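Kerslake holiday unit -- pre-season walk-through, November
Checklist with my comments

I do this one every year before the bookings start, and I use the old Workwood form because I like the tick columns (the new one has far too many pages!). Comments are mine, so blame me for the spelling.

1. Smoke alarms
Hallway: OK. Main bedroom: OK. Back bedroom: chirping the whole time I was in there, so that's a new battery before anyone sleeps in it.

2. Hot water
Kitchen tap FAIL, reading 60 at the sink. Fine in the tank but I don't want it coming out of a tap like that. Plumber to look at the tempering valve. Bathroom OK.

3. Power
Safety switch trips on the test button and resets. One double adaptor behind the telly, which I've binned. The Miveo heater has a good cord and a good plug, but it was parked hard up against the curtain -- moved it a metre out and put a note on the wall.

4. Kitchen cupboards and food
Check dates, check seals, check anything a toddler could get into. Bait was under the sink again!! It now lives on the top shelf of the shed. Single-serve snacks go up high too if the label isn't one we can all read.

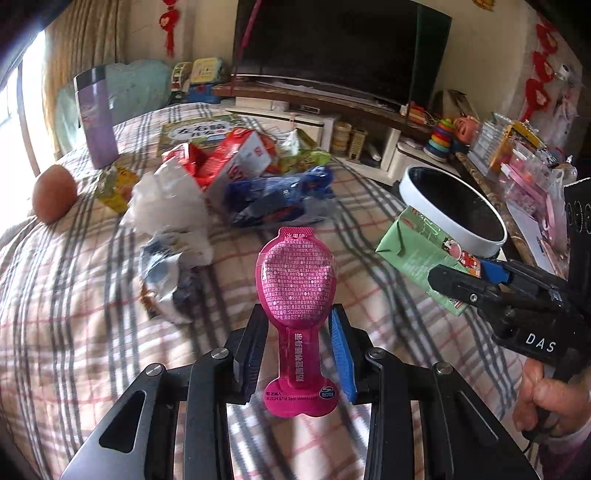 Item 4: single-serve pack, bright pink, label in Chinese with a Spin Master logo on the foot.

5. Windows and blinds
Two blind cords hanging loose in the front room. Cleats are in the drawer, screws are not, so I'll grab some. Flyscreen on the laundry window has a tear, not urgent.

6. Steps and deck
Third step still wobbles. I put a Stastent bracket on it last year and it's held on one side only. Quote to fix the lot was $1166, and $143 if we just do the one step. I vote one step for now and the rest after the summer money comes in.

7. Fire blanket and extinguisher
Blanket OK, hung beside the stove. Extinguisher needle in the green, tag needs a new punch.
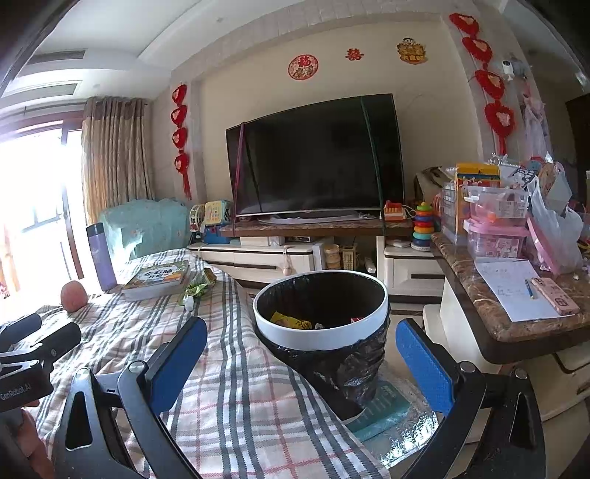 Do I need to replace a smoke alarm that still beeps when I press the button?
Check the date on the back first, and if it's more than ten years old put a new one in, even if the test works.

8. Keys and paperwork
Spare key in the lockbox, code changed. Emergency numbers on the fridge, but the street number was wrong (it's 89, folks) so I've rewritten the card in big letters.

Still to do: battery, valve, blind screws, step, tag.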